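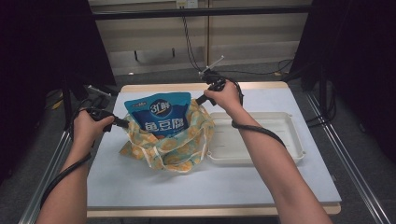 Chapter 7. Chores: Are We There Yet?

Short answer, no. Longer answer, depends on the chore.

Take a cloth bag. A person opens one without looking, drops in a snack, done. For a machine the bag is a nightmare. No fixed shape. The rim sags, the strap flops over, the fabric folds where you dont want it. A hard tray stays where it's put. A bag has to be held open the whole time, one side per gripper, and both sides have to agree.

Shop floors went first for a reason: same part, same spot, all shift. The Privier line we met in Chapter 2 packs rigid boxes and does it well. Swap in soft totes and it stalls. Kitchens are worse, nothing is ever in the same spot.

So people teach by doing. Hands on the grippers, do the job, record it, do it again. Brittany Girard's group at Kallow logged 1,953 bagging runs before training anything. They had planned on 2,000. Was it enough? For one bag, mostly. For a new bag, no. See the Bava case at the end of the chapter.

What to watch for as you read:

Soft vs. rigid objects
Two hands vs. one
What counts as "done" (harder then it sounds)

Before section 7.1, pack a grocery bag yourself, slowly. Write down every time your grip changes. Bring the list to class, we use it for the first exercise.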